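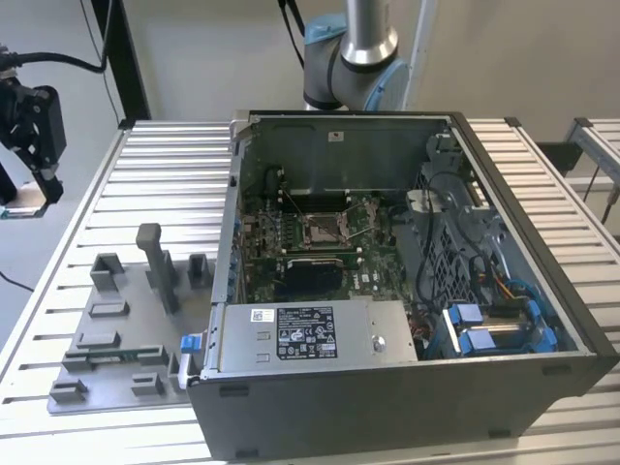
Makivlow Computer Repair | The Bench Team

About Us > Our Departments > The Bench Team

Hi, I'm Nicanor Daza, and I run the bench at Makivlow. If you've dropped off a tower at our front counter on Gallardo Street, it came back to me, got laid on its side and had its panel taken off before I did much else. I like a case open and flat like that — you can get both hands in, and small screws stay where you can find them!

Desktops are most of what we do (laptops go upstairs, and they're welcome to them). I have a soft spot for the Dell towers with the blue handles on the drives and blue tabs where your fingers need to go. Whoever came up with that has my thanks, especially late in the afternoon when everything inside a case starts looking gray to me.

Processor swaps are my favorite job. You lift the little silver lever, you look at that empty socket and all those tiny contacts, and you hold your breath a bit. I've been doing this since I was a teenager in my uncle's garage and I still hold my breath. Power supplies are less romantic, but please do send us the numbers off the label if you're asking about a replacement, it saves everybody a phone call.

We started with 2 benches and a borrowed label printer. These days we look after machines for 56 offices and the Sasesa school district, and last July we had 142 towers through here in one month, which I'd rather not repeat. Our bench log is up to ticket 2609. I still write my notes by hand first and type them in after lunch.

If your computer is making a noise, come by and do an impression of it for me. I mean it — I've gotten pretty good at guessing. Ask for the bench at the counter and I'll come out.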